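Rules for the soft stuff

February 2018

Harelton. Morning shift, coffee going cold, and the argument is about blankets again. How hard may a gripper squeeze? Who decides? And when is a fold a fold?

Rigid parts had rules years ago. Boxes, bottles, brackets. Cloth got nothing much, so the household handling group at Sezer wrote its own. Five pages, stapled. The January draft is the one people are working from, and it is already covered in pen.

The idea is simple enough. Everyone who records a grasp with a hand-held gripper does it the same way, or the recordings are no use to anybody else. Irik learned that the slow way. Of 2,248 recordings in its first bedding set, 342 got thrown out. Wrong approach, fingers closed on two layers, notes missing. Weeks of work, gone.

So, bedding. Real beds, in real rooms, made up the way people make them. The draft is strict on that. No plain gray test cloth on a bench. Prints stay, pile stays, whatever is lying on the bed stays. Pinch a raised fold, with both pads on the fabric, and hold before you lift.
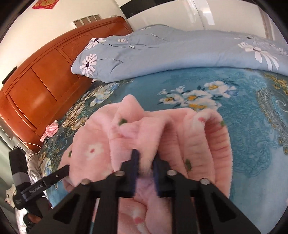
What the draft asks for

Pads before anything. Check them at the start of each session, swap them if the edge is lifting. Fleece sheds and the fluff builds up quicker then you'd think.

Screws next. Finger plates snug, clamp snug. A plate that shifts a hair midway spoils every grasp after it.

Then the hand. Grip the handle low, keep your own fingers out of the cloth. If you touch the fabric, stop and start over.

Write down the fabric. "Blanket" won't do. Fleece, cotton, quilted, whatever the label says.

Wulari wants more: a force limit, in writing, for each kind of cloth. Sezer says too early, not enough data. The target is 3,000 clean grasps before anyone puts a number on it. Both sides have a point and niether is budging.

Next draft goes round when the pen marks have been typed up. Comments to the Harelton office, on paper if you must.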